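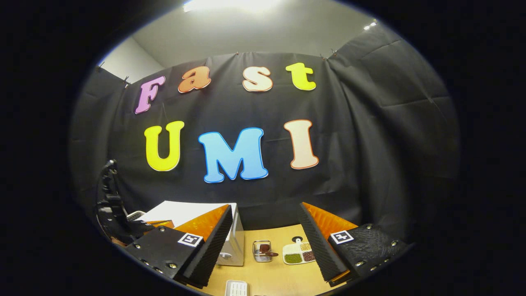 Opinion / Methods

Home Topics Archive Contributors About

Count Hours, Then Count Discards

The standard claim for hand-held data collection is a rate claim. A person holding a gripper fitted with a wrist-view camera can record more demonstrations in an hour than the same person driving a robot arm through a teleoperation interface. I accept the claim. I have run both kinds of collection and the difference is large enough that arguing over the exact ratio is a waste of time. My complaint is with the way the rate is reported, and with what the reporting leaves out when a group uses it to justify a method.

A rate has a numerator and a denominator. In most of the write-ups I review, the numerator is demonstrations recorded and the denominator is time spent recording. Both are the most flattering choices available. The numerator should be demonstrations that reach the training set. The denominator should be all the time spent by people, including calibration, scene resets, review, and repair of bad labels. Under the flattering definition, hand-held collection beats teleoperation by a wide margin. Under the stricter one it still wins in my experience, but by less, and the margin depends on the task in ways that are worth knowing before a lab buys hardware.

The clearest case I have is an internal comparison run by Farah Sutanto and Khairul Wijaya at Nodton, which I was asked to read as an outside reviewer. The task was scooping dry goods from one compartment of a tray and pouring them into a second container. They collected with a hand-held gripper and with a leader-follower arm setup, used the same policy architecture for both, and evaluated on the same arm. The report is careful, and the authors were generous in letting me discuss it.

Their hand-held operators recorded 35 demonstrations in the time their teleoperators recorded 20. That is the number that went into the slide deck. The appendix contains the number I would have put there instead. Of the 35, a portion was rejected because the pose estimate was lost or jumped during the scoop. Another portion was rejected because the motion, though correctly tracked, could not be executed by the arm without exceeding a joint velocity limit or passing near a singularity. The teleoperated set lost almost nothing at this stage, for the obvious reason that the arm had already performed every motion in it.

I want to separate those two kinds of loss. They are usually lumped together as "filtered," and they call for different remedies.

Tracking loss is an engineering problem. It gets better with better estimators, better cameras, more texture in the room, and a second source of pose. A wide-angle view helps because more of the room stays visible when the gripper is close to the table. It has a cost, because a distant landmark then covers few pixels, and a plain wall or a dark cloth gives the estimator little to hold on to. Groups that collect in one prepared room tend to underestimate this. The room was tuned, perhaps without anyone meaning to tune it, until tracking worked. The same equipment carried to an unfamiliar kitchen will have a different loss rate, and that rate is the one that matters if the argument for the method is portability.

Kinematic loss is a different matter. The human arm is faster than most of the arms we deploy on, has a different reach envelope, and is attached to a torso that moves without the operator noticing. When someone leans in to finish a pour, the wrist follows a path that a fixed-base arm may have no way to follow. No improvement in tracking will recover that demonstration. It was recorded perfectly and it is still of no use to the target robot. The options are to discard it, slow it down, or train the operator to move like the robot. The third option works, and it eats the speed advantage directly. At Nodton, operators who were shown their rejected episodes at the end of each session slowed down noticeably in the next one and had far more of their data accepted. Accepted demonstrations per hour went up while recorded demonstrations per hour went down. Anyone tracking only the second quantity would have concluded that the feedback was harmful.

There is a third cost that does not appear as loss at all. Latency has to be matched. The camera image, the gripper width, and the estimated pose arrive at different times during collection, and a different set of delays applies on the robot. If these are not measured and compensated, the policy learns a relationship between observation and action that is slightly wrong everywhere. Quasi-static tasks hide it. A pick from a tray will mostly succeed. A pour will not, because the moment at which the tool should tip back depends on what the camera saw a fraction of a second earlier. The Nodton report puts latency measurement at 4 hours per hardware configuration, and it had to be repeated whenever a camera driver or capture card changed. This is time spent by people on data, and it belongs in the denominator.

Gripper width deserves a paragraph of its own. Many hand-held designs read it by detecting a printed marker on each finger in the camera image. This is cheap and requires no electronics in the handle, and I have no objection to it as a design. However, soft fingers bend under load. The marker reports where the rigid part of the finger is, and the contact surface is somewhere else. During free motion the two agree. During a firm grasp on a handle they do not, and the robot must have fingers of the same stiffness, at the same state of wear, for the recorded width to mean the same thing. Veteo replaced worn fingers on its hand-held units and left the old ones on the robot, then spent a good part of October looking for a software fault. The fix was a second set of new fingers.

The usual reply to all of this is that volume compensates. If collection is cheap, collect more, discard freely, and let the policy average over what remains. I think the reply is half right. Volume does compensate for random loss. It does not compensate for loss that is correlated with the difficult part of the task, and both of the losses described here are correlated in exactly that way. Tracking fails when the gripper is close to the surface and the view is occluded. Kinematic limits are hit at the edge of the workspace and at the fastest part of the motion. Discarding those episodes leaves a training set rich in approach motions and middle-of-the-table scoops, and thin in corners. In the Nodton evaluation, the policy trained on hand-held data was the stronger of the two over most of the tray and the weaker one in the compartment farthest from the arm base. The authors plotted success by compartment, which let a reader see this. A single averaged success rate would have shown a modest win and nothing else.

Teleoperation has its own bias, and I do not want to be read as defending it. Teleoperators are slow, they pause before contact, and they avoid motions that feel awkward through the interface. Their data is executable and often timid. The policy inherits the pauses. Tikkanen, whose teleoperation rigs are as good as any I have used, trims idle segments automatically, and the trimming introduces velocity jumps that have to be smoothed afterward. That processing time also goes unreported. The same accounting should apply to both sides.

My proposal is modest and would add one table to a paper. For each collection method, report the following: episodes recorded; episodes rejected for tracking; episodes rejected for kinematics; episodes rejected by a human reviewer; total person-hours, including calibration and reset; and accepted episodes per person-hour. If the workspace can be divided into regions, report the rejection rate by region. None of this requires new instrumentation. Every pipeline I have examined already computes these values in order to do the filtering, and then throws them away.

I would also ask for the rejection code to be released along with the data. Thresholds matter. Biltent reran a public hand-held dataset through its own kinematic filter, configured for a different arm, and rejected more than 30 percent of episodes that the original authors had kept. Neither group made an error. A demonstration is executable only with respect to a particular robot mounted in a particular place, and a dataset described as embodiment-independent carries the filter of whichever embodiment was used to clean it. Releasing the rejected episodes as well would be better still. Storage is cheap compared with the operator time they represent, and a longer-reaching arm may be able to use them.

Some colleagues object that this level of reporting will make a fast method look slow and discourage adoption. I doubt it. Accepted episodes per person-hour still favored the hand-held gripper at Nodton, and the operators preferred it. What the fuller table did was tell the team where to spend the next month. They moved the tray closer to the arm base, added a joint velocity check that runs at the end of each episode while the operator is still standing there, and left the estimator alone. Before the table existed, the plan had been to replace the estimator.

Filed under: data collection, imitation learning, evaluation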